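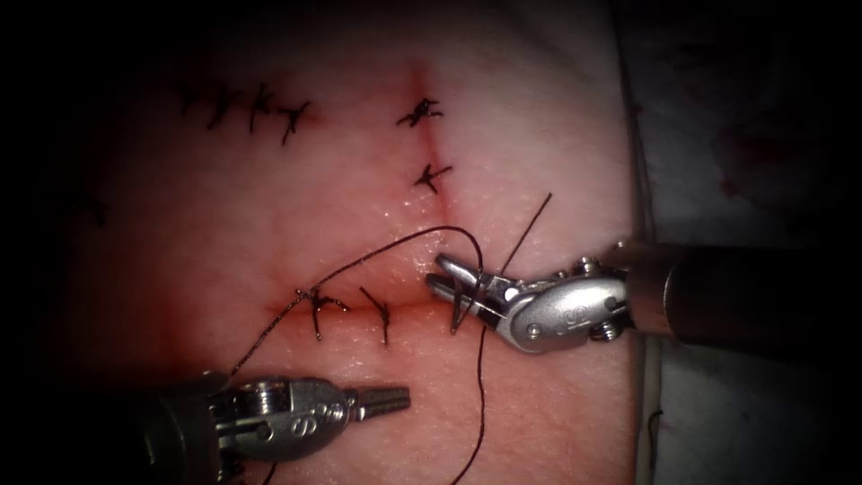
Previa is a plain-text glossary of wound closure terms, compiled for translators of nursing and first-aid manuals. Release 4 holds 107 headwords in English and Slovak, one record per line, UTF-8. "Interrupted suture" is defined by its separate knots, each with its own trimmed tails, as in the short diagonal row of black stitches on the pink practice pad; "continuous suture" is a separate headword and cross-refers to it.

Fields
id, term_en, term_sk, definition, see_also, status. Fields are tab-separated. An empty see_also is written as a hyphen. Definitions do not exceed 20 words.

Sources
Terms were extracted from 2,000 pages of course handouts and merged by hand. Brand names of thread and needles were removed.

Known problems
Plural forms are missing for Slovak. "Laceration" and "incision" still share one see_also target. Status values before release 4 are unreliable.

Maintainer
Iveta Murín. Last edited 11 Apr 2019.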